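Last updated 18th June

I've been clearing off the desk since May, a bit at a time, and I'm down to the small stuff. The big things were easy. The old monitor went to the Gridstead drop-off, and the Bahrami lamp went to my brother. What's left is what I keep moving from one end to the other.

The yellow mouse is one of those. It's small and glossy, with two rounded ears up by the buttons, and I bought it at a shop in Karkbridge for 12 dollars when my regular one quit. 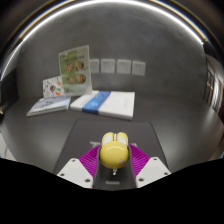

I use a plain black mouse for work now and have for a long time. A small one makes my hand cramp after an hour of spreadsheets. For a short trip it would be fine, so it may end up in the laptop bag – if I can find the laptop bag.

The books are slower going. I had 300 when I moved in and I'd like to get down to what fits on one shelf. The thick ones stay flat on the desk, where I can reach them, and they won't be going to the Tullthorpe library sale this year.

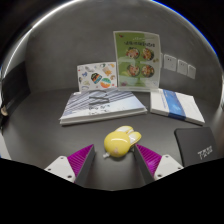 Sosina Negussie wrote in to say that I should pick the shelf first and the books second, and that flat stacks only get taller. She also wants the mouse if I'm giving it up. I'm not there yet, but I'll measure the wall this week and see what a shelf would cost.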